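Draltby Shallow Sorting Tray, Red
Item 488

A rigid red plastic tray with low sides and rounded corners, for sorting necklaces, bracelets and small pendants at home. Spread a plain cloth first so that fine chains show up against it.

The red tray, a blue cloth and mixed jewellery:

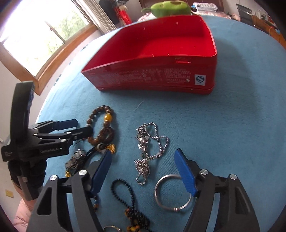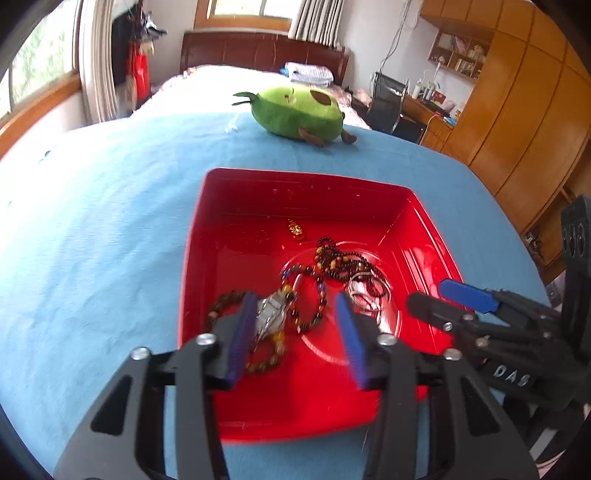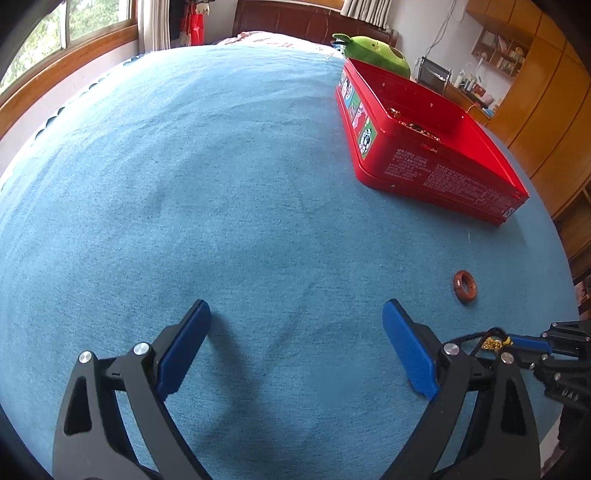

Wipe clean with a damp cloth. Not suitable for the dishwasher. Keep metal chains and bead strings apart when storing, and fasten clasps before putting necklaces away.

Trays stack when empty. Sold singly or in packs of 4. Cloth and jewellery not included.

Next delivery due in May. For larger orders contact Inese Venckus at our Buvedham shop.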